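Qui sommes-nous

Donanier, atelier de réglage et d'entretien de pinces robotisées. Fondé par Mahlet Tefera, 2 établis au départ, 3 aujourd'hui. Préhenseurs à deux mors surtout, fixes ou tenus à la main.

Notre cellule maison, la Skurby, on la monte et on la démonte nous-même. Patins contrôlés tous les 2000 cycles, vis des biellettes resserrées, jeu des mors repris. Patin lustré = patin changé, pas de discution.

Ensuite essais sur objets du quotidien : tasses, gobelets, flacons souples. Couchés, debout, serrés les uns contre les autres.

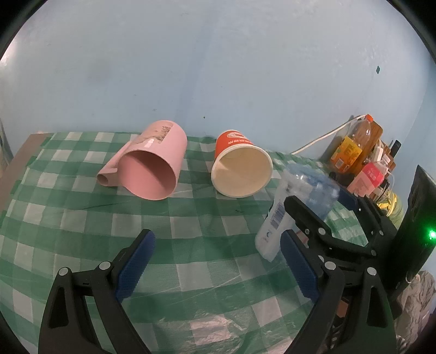 Mors ouverts, patins bleus. Tasse rose et gobelet couchés sur la nappe à carreaux.

Pièces d'usure en stock. Atelier fermé en février, pour inventaire.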